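Skarbridge Neighbours Help > Home and Laundry

Duvet filling goes to the corners after every wash. How do you stop it?

Posted by Iddrisu Appiah in July, 4 replies, 2 hidden by moderator

Good evening to all. I have a double duvet with synthetic filling, and I wash it at home because the launderette on Grurkum Street now takes 14 pounds for one big load. Each time it comes out with the filling pushed into the corners, and the middle is so thin that I can see my hand through it. I shake it, I beat it with my hands, and after one or two nights it is the same again.

My machine is 7 kg and I use the normal cotton programme at 40 degrees. I dry it over two doors because I have no dryer. The label is washed out completely, so I cannot read what the maker advises. I bought it 4 years ago and it was not expensive, but I would not like to throw it away if it can be saved.

Also I would like to know if the cover can make it worse. My cover is bigger than the duvet by the width of one hand on each side. Thank you for any help.

Afia Acheampong
Member, 12 posts

Hello Iddrisu. I had the same trouble for a long time, so I will write what I do now.

First, please look at the stitching. If the duvet has squares sewn through both layers, the filling should stay in its own square, and if it moves, some stitches are broken. You can repair this with strong thread and a long needle. Lay the duvet on the floor, push the filling back by hand, and sew a small cross through all layers at each place where the old line has opened. It took me one evening. If there were never any squares, you can make your own crosses in the same way, one every 20 cm. They will not look beautiful but they are inside the cover.

Second, the machine. In my experience 7 kg is too small for a double. The duvet must have space to turn. When it is packed tight, the water presses the filling to one side and the spin makes it into a hard lump. I would pay for the big machine once or twice a year and wash only the cover at home. Use less powder than you think, and choose a slow spin.

Third, drying. Over two doors is not good, because the middle hangs down and the wet filling slides. Dry it flat over a clothes horse, or over four chairs, and turn it every few hours. Each time you turn it, pull the lumps apart with your fingers. Do not put it on the bed until it is completely dry, also inside.

About the cover, yes, I believe it matters. In a cover that is too large the duvet folds over itself and you think the filling has moved, when only the duvet has moved. I sewed a short ribbon in each corner of the cover and a loop on each corner of the duvet, and I tie them together. My cover is from Lostis, bought in the sale, and it has stayed in its place since the spring.

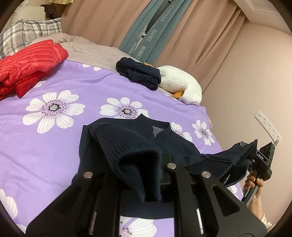 My flowered cover on the bed, with the red jacket on top.

If you buy a new one later, ask in the shop if it is stitched through. The word "quilted" on the packet is not always enough.

Pete_lower_road

just get a new one mate, they do them in the market for 12 quid. tennis balls in the dryer work too if you know anyone with a dryer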